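Small-Parts Packing — Bench Packers (Part Time)

Foma, Urnville site
Posted: 28 December 2020
Reports to: Iwona Wilczyńska, Packing Supervisor
Openings: 5

Foma packs small mixed orders for hobby shops, schools and repair counters. An order is usually a handful of unlike pieces that go into one shallow corrugated box with a hinged lid and tuck tab. The box is closed, taped and sent to the outgoing shelf. We are hiring bench packers for the morning shift at Urnville, with a possible move to Hurville in August when the second packing room opens.

The work

Each packer has a wooden bench top, a stack of flat boxes, a roll of clear tape and a parts tray. Orders arrive on a printed slip. The packer folds the box, places the pieces, checks them against the slip and closes the lid. The order of placing is left to the packer within the limits of the bench sheet: flat and thin pieces go on the floor of the box, larger pieces on top of or beside them, and nothing may stand higher than the side walls.
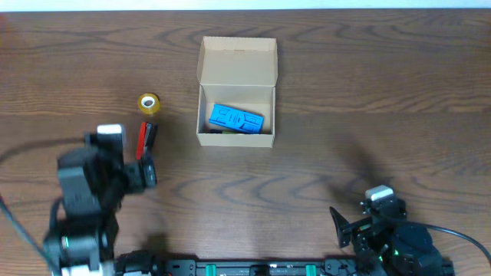 Tape stays on the left side of the bench for right-handed packers and on the right side for left-handed packers. The roll is laid flat when not in use. Lids remain open until the slip has been checked, and a box with a closed lid is treated as finished and will not be reopened at the bench. Errors found after closing go to Dariusz Sikora at the returns table.

Full-rate output is 141 boxes per shift. New packers are not held to this figure during training, which lasts 10 working days. Accuracy is recorded from the first day.

Duties

Fold and square boxes from flat stock.
Place pieces according to the slip and the bench sheet.
Check for short, extra or wrong pieces before closing.
Set aside boxes with torn flaps, crushed corners or missing tabs.
Tape closed boxes with a single strip, front to back.
Clear and wipe the bench at shift end and return loose pieces to the parts tray.

Pieces with engraved or raised surfaces are placed with the marked side up. Dark pieces are easily missed against the shaded back corners of a box. Packers are expected to tilt the box toward the light before checking off the last line of the slip.
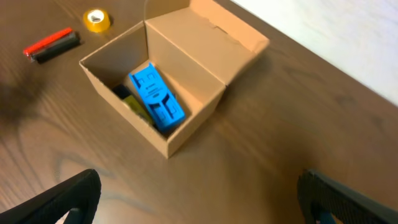

A piece lying partly under another is acceptable as long as it rests flat and the upper piece does not rock. If the upper piece rocks, repack. Do not bend the side walls outward to make room — ask for the next box size. Filler paper is used only where the slip calls for it.

Requirements

Able to sit or stand at a bench for a four-hour shift with one break.
Good near vision, with or without glasses, and able to tell similar colors apart (blue from navy, olive from dark green).
Able to lift a carton of flat stock, roughly 200 boxes, from the floor to bench height. A cart is available.
Able to read a printed slip in English.
No packing experience is required. Experience with kitting, model building, sewing or other close handwork is useful and should be listed on the application.

Hours and pay

Mornings, 20 hours per week. Pay is hourly, with a rate review after training and again after six months. Gloves and a bench apron are supplied. Parking is behind the building; use the side entrance.

Bench trial

Applicants who meet the requirements are asked in for a paid bench trial of one hour. The trial consists of folding boxes, packing a short run of slips and finding the faults in a set of boxes packed ahead of time. Speed is noted but is not scored. Krystyna Pawlak runs the trials and will go over the results with each applicant on the same day.

How to apply

Pick up a form at the Urnville front desk or ask for one by mail. Return it with the name of one work or school reference, the hours you are available and whether you are left- or right-handed. Mark the envelope "Bench Packer — Urnville." Questions on hours and pay go to Teodor Nowakowski in the front office. Applicants who also wish to be considered for Hurville should write this on the first page of the form.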